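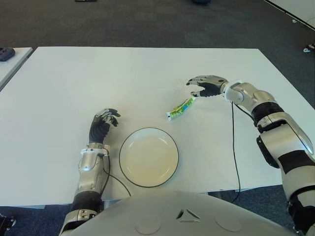

La carta del notario llegó a Litthorpe un jueves y Benedita Caldeira tardó cinco días en abrirla. La tuvo en el bolsillo del abrigo, junto a las llaves, y la tocaba cada vez que subía al autobús. Cuando por fin se decidió, despejó la mesa blanca y solo dejó el plato del borde oscuro, vacío, y un tubo verde claro tumbado junto a él, con el tapón hacia el plato. Luego rasgó el sobre con el dedo. Su tío Duarte Valente le dejaba la casa de Heltar, el huerto y una deuda de 3018 euros con un tal Bahman Rezaei.

Leyó la cifra dos veces. Su tío no había pedido dinero en la vida, o eso contaba su madre.

Fue a Heltar el sábado siguiente. El tren paraba en Mbwambo, y desde allí había que esperar un coche de línea que salía cuando el conductor terminaba de comer. La casa estaba al final de una cuesta. Olía a cerrado y a manzanas viejas. En la cocina encontró un calendario del año anterior abierto por el mes de julio, y en la casilla del último viernes, con la letra apretada de Duarte, una sola palabra: Dirkar.

Preguntó en la tienda. La mujer del mostrador se llamaba Loan Ung y le pesó medio kilo de arroz antes de contestar.

– Dirkar es la barca – dijo –. La tiene Bahman en el embarcadero. Pregúntele a él.

Bahman Rezaei estaba lijando el casco. Era un hombre mayor, con una gorra de lana, y no dejó de lijar mientras ella se presentaba. Cuando oyó el apellido de Duarte se sentó en un cajón.

– Me la compró a medias – explicó –. Yo puse mi parte y le adelanté la suya. Iba a pagármela poco a poco, con lo que sacara del huerto.

– ¿Y sabía navegar?

– No. Le estaba enseñando. Era malísimo.

Benedita miró la barca. Tenía alrededor de 40 años, según Bahman, y el nombre pintado en azul por alguien con poco pulso. Él dijo que lo había pintado Duarte en una tarde y que se había empeñado en no corregirlo. La erre estaba torcida.

Hablaron del dinero sin prisa. Ella tenía 628 euros en la cuenta y se lo dijo. Bahman se rascó la nuca y respondió que podía quedarse él la barca entera y olvidar la deuda, que era lo justo, y que Hưng Triệu, el del taller, les haría el papel aquella misma tarde, porque sabía de esas cosas.

Ella estuvo a punto de decir que sí. El agua golpeaba despacio contra los postes y en la otra orilla un perro ladraba a los patos. Pensó en el calendario, en aquella casilla, en su tío aprendiendo algo tan tarde y haciéndolo tan mal.

– ¿Cuánto le pagaba al mes? – preguntó.

– Lo que podía. A veces me traía calabazas.

Benedita se quitó el abrigo y lo dejó doblado sobre una piedra. Preguntó si había otra lija. Bahman buscó en el cajón, encontró un trozo casi nuevo y le señaló la parte de popa, donde la pintura se levantaba en escamas. Trabajaron hasta que se fue la luz, y luego él le enseñó a poner la lona.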